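How to set up a drop basket on a small table

Most small tables near a door end up covered. Keys, post, a glove, two pens and a charger all land on the same square foot, and by the end of the week there is no room to put down a cup. One basket with a few rules attached to it will sort most of this out. The job takes an afternoon the first time and five minutes a week after that.

What you need

A small table with a plain top
One shallow plastic basket
A damp cloth and a drop of washing-up liquid
A dry tea towel
A cardboard box for the clear-out

Choosing the basket

Go for shallow. In a deep basket the bottom layer is forgotten, and you will buy a second roll of tape while the first one is under the takeaway menus. A basket you can see the floor of from standing height is about right.

Plastic is easier to live with than wicker. It wipes clean and does not snag gloves or shed bits. Holes in the rim or sides are useful if you want to hook things on. Handles are handy on cleaning day.

Colour matters more than you would think. On a white table a white basket gets overlooked, and people put things down beside it. Pick something bright. I had a grey one from Sokton for a year and it was a perfectly good basket that the whole household ignored.

Measure the table before you shop. The basket should take up no more than a third of the top.

Step 1. Clear the table

Take everything off and put it in the cardboard box. Do not sort as you go. Wipe the top with the damp cloth, including the back edge where it meets the wall, then dry it.

Step 2. Sort the box

Keep only what leaves the house with someone or comes in with someone. Keys, travel cards, sunglasses and unopened post qualify. Batteries, screws and old receipts do not, and neither does anything you are keeping in case. If you have a cupboard close by, give it one shelf for the things that nearly made it.

Step 3. Wash the basket

New baskets often have a dusty film and the remains of a label. Use warm water and washing-up liquid, and work a cotton bud round any holes. Old label glue comes off with a little cooking oil. Dry it fully before any paper goes in.

Step 4. Place it

Put it towards one corner, on the side you reach first when you come in. Leave a hand's width between the basket and the edge of the table so that it does not get knocked by coats and bags. Keep the rest of the top bare.

Step 5. Leave it empty overnight

Ngân Lương suggested this to me and I have done it ever since. Start with nothing in it and let each person add their own things the next day. You soon find out what the basket is for in your house.

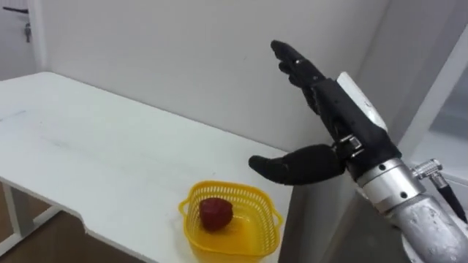
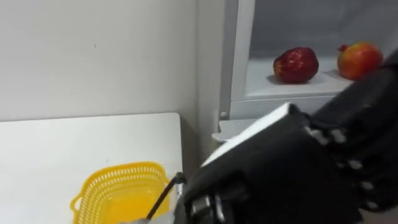 The white table, with the yellow basket empty in the second picture.

Weekly upkeep

Tip everything out once a week, wipe the floor of the basket and put back only what belongs. If it is full before the week is up, take something out for good. A bigger basket will fill just as fast.

Last updated June 2023 by Dayana Arriaga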